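**Sellum Reading Rooms — second progress report to the Flundia Fund**

Prepared by Seul-gi Ko, program coordinator

Dear Ha-neul Son,

Thank you for your patience with this report. You asked me to write more about the daily work this time, and less about the plan, so I try to do it. The plan itself has not changed. We are still making one catalog from the old lending library of Stellinham and the small collection in Do, and we still want both reading rooms to be open in the evening before winter.

**Catalog**

The oldest book we have found is a farm almanac from 1828. It has handwriting on many pages, mostly notes on rain and the price of seed. The cover is weak and the first pages have come away from the sewing, so we keep it in a box and do not lend it. I would like to have it scanned, but the scanning is not in this grant and I only mention it for your information.

So far we have entered 2000 titles in the new catalog. It is slower than I promised in spring. The old cards in Stellinham were written by several people over a long time, and they did not agree on how to write an author's name. One novelist has three different spellings, and for two weeks we believed she was three writers. We now check every name before we enter it, and the speed went down, but the mistakes went down also.

The collection in Do was easier. The books there are newer, and the list was already typed. We only had to match the shelf numbers with ours. Some subjects do not match well — gardening and cooking were one shelf in Do, and I have left them like this for now, as the readers there know where to look.

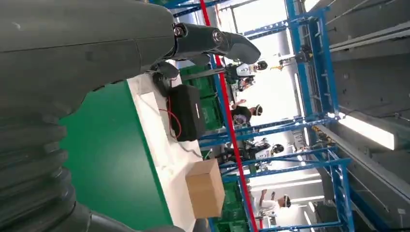

STELLINHAM, 26 October 2022

The first part of this report was written in Do, and I finish it here after visiting the reading room this morning. The heating is repaired. The room on the street side is warm enough to sit in without a coat, and the back room is still cold near the windows. The repair cost less than the estimate and we have 400 left in that budget line. With your agreement, I would like to use it for better lamps on the reading tables. Several older readers told me that they cannot see small print after four o'clock.

**Evening opening**

We tested evening hours in both places. In Stellinham the evening was busy from the first week. Many of the people who came work during the day and had not used the library since school. In Do the beginning was quiet. Then we moved the evening from Monday to the day of the late bus, and more people came, most of them parents with children.

There are now 35 new members from the evenings alone. I did not include those who only renewed an old card.

One difficulty is staff. The same two people close both rooms, and they are tired. I have asked the town office if a student can help with the shelving, and I am waiting for the answer. If it is no, I will need to make the hours in Stellinham shorter — I would rather do this than lose a good colleague.

**Reading group**

The reading group in Stellinham meets every second week. They have finished their first book, a long family novel, and did not like it very much, but the discussion was lively and went past closing time. For the next one they chose short stories. We had to borrow extra copies from outside, and the postage is in the attached sheet under "other costs."

**What we did not do**

The children's corner in Do is not ready. The shelves were delivered in the wrong height and were sent back. The new ones should come in November. Also the printed guide for readers is late, because I wanted the opening hours to be final before we print it. The text is done and was checked by a native speaker, which I cannot say of this report.

**Requests**

Please tell me if the money from the heating may go to the lamps. Please confirm also if the next report should follow the same form. The receipts are numbered in the same order as the cost sheet, and the originals are in my office if you wish to see them.

With kind regards,

Seul-gi Ko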